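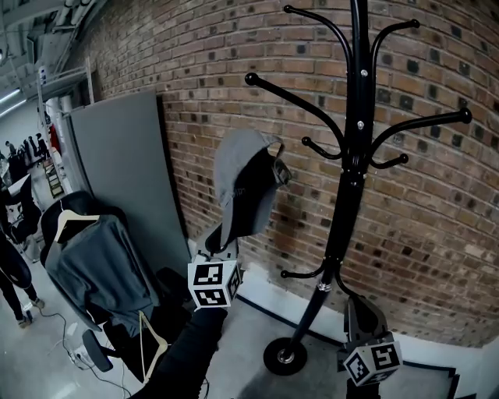

Exposed brick

Exposed brick, also called bare brick or, in some older building manuals, fair-faced interior brickwork, is brick masonry left uncovered on the inside of a building so that the units and the mortar between them can be seen from the room. It may be an old wall that was once plastered and has been stripped back, a wall that never had plaster in the first place, or a new wall (sometimes only a thin facing) built to look like either of the other two. It turns up in lofts, restaurants, offices, stairwells, basements and a great many kitchens, and people tend to have strong feelings about it one way or the other.

History

For most of the long history of brick building, leaving the inside of a wall bare was a sign that the room didn't matter very much. Barns, cellars, mills and sheds were left as the mason finished them, while the rooms where people ate, slept and received company were given plaster, paneling, hangings or at the very least a few coats of limewash. The brick behind all that was often the cheapest in the load. Masons kept the even, well-fired bricks for the street side and used the crooked ones, the pale ones and the broken halves where they expected plaster to hide them forever.

The malthouse at Bamdale, dated 1676 by a stone over its cart door, is a good place to see the older attitude. Its working floors have bare walls from end to end, patched over and over by whoever happened to be handy, while the two small rooms where the maltster's family lived are plastered right down to the floorboards, even behind the cupboard.

Factories and warehouses carried the habit forward on a much larger scale. When those buildings began to lose their first uses, artists and small businesses moved in for the low rent and the big windows, and they generally lived with the walls as they found them. In time the look became something people would pay extra for, and it spread to row houses and apartments whose walls had been plastered from the very beginning. The Clidov thread works, divided into workshops and apartments, kept all of its inside brickwork, down to the painted bay numbers, the highest of which is 659.

Materials and appearance

The color of a brick comes mostly from the clay and the way it was fired. Clay with plenty of iron in it usually burns red, and hotter or smokier firing can push it toward brown, purple or nearly black. Clay with a lot of lime tends toward yellow and cream. Bricks from a single kiln could differ a good deal depending on where they sat, and many masons were fond of this and used the darker ones on purpose, in bands, in diamonds, or simply sprinkled through the wall to liven it up.

The pattern in which bricks overlap is called the bond. Running bond, with every brick laid lengthwise, is the plainest and is very common in thin or modern walls. Common bond adds a row of headers (bricks laid with the short end facing out) every so often to tie a thick wall together. English bond and Flemish bond use more headers and take more care, so finding either one on the inside of a house is a nice surprise.

Mortar matters to the look as much as the brick does, and it gets far less attention than it deserves. Old lime mortar is soft, pale and a bit crumbly, with bits of shell or charcoal in it here and there. Newer cement mortar is grayer and harder. A wall with wide, light joints will seem busy and bright, and the same bricks with narrow, dark joints will seem calm and almost solid. 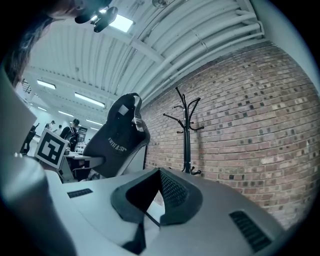
Uncovering a wall

Taking plaster off an old wall is slow, simple and extremely dirty work. The plaster is loosened with a hammer and a wide chisel held at a low angle, the larger pieces are carried out, and the remaining crust is worked off with stiff brushes. Old paint and plaster may contain lead or other harmful materials and ought to be tested before anyone starts swinging a hammer. Sandblasting was once popular and is now widely discouraged on soft old brick, as it takes away the hard outer skin and leaves a surface that sheds grit for years.

What comes to light varies enormously. Blocked doorways, old flues, timber nailing strips, patches of concrete block and long runs of wiring are all ordinary finds. Owners who had hoped for a smooth, even wall sometimes put the plaster straight back, and there is no shame in that at all! Others keep a single section bare, often a chimney breast, and leave the rest covered.

After cleaning, weak joints are raked out to a depth of two or three times their width and filled again, a job known as repointing. The new mortar should be no harder than the old. Some owners then brush on a breathable sealer to hold down dust. Glossy sealers darken the brick and are difficult to remove later.

Heat, sound and damp

Bare brick is a heavy material that warms up slowly and cools slowly, which can be very pleasant in a sunny room. It is also a poor insulator. An outside wall stripped of its plaster, and of any insulation behind it, may leave a room noticeably colder in winter, and in some places building rules limit how much of an outside wall can be left this way. Walls between two parts of the same building are much less of a worry.

Hard walls reflect sound, so large bare rooms can be noisy places to hold a conversation. Rugs, curtains, bookshelves and upholstered chairs all help. White, powdery salts on the surface, called efflorescence, are a sign that water has been moving through the masonry. The powder can be brushed off dry, but it will come back until the leak or the damp ground behind it has been dealt with.

Imitations

Thin brick, or brick slip, is a slice of real brick fixed to a backing board or directly to a wall. Molded panels in plaster or plastic are lighter and cheaper, and brick-patterned wallpaper is cheaper still. The easiest place to tell them apart is usually an outside corner, where a full brick shows its long side and its short end together.

See also

Brickwork
Limewash
Loft conversion
Repointing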